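The Plisstead print shop would like you to touch things

The founder of Vultico, a two-press studio in Plisstead, agreed to talk on the condition that we not call it a "space."

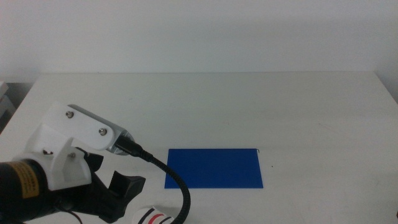 On running out of ink

The studio opened with 9 members and is down to 5, a figure the founder offers before anyone asks. "Two moved away. The others discovered that etching is mostly wiping."

The June show, "Lorkov," is named after a town none of the artists has visited. It has three rooms, one of them a hallway. "We called it a room on the grant form, so now it's a room."

What about the Hellström press, bought secondhand and still the loudest thing on the block? "It pulls a little to the left. Collectors think that's my style. I've stopped correcting them."

Sales so far: two prints, both to the dentist upstairs. "He wanted something calm. I sold him the shipwrecks."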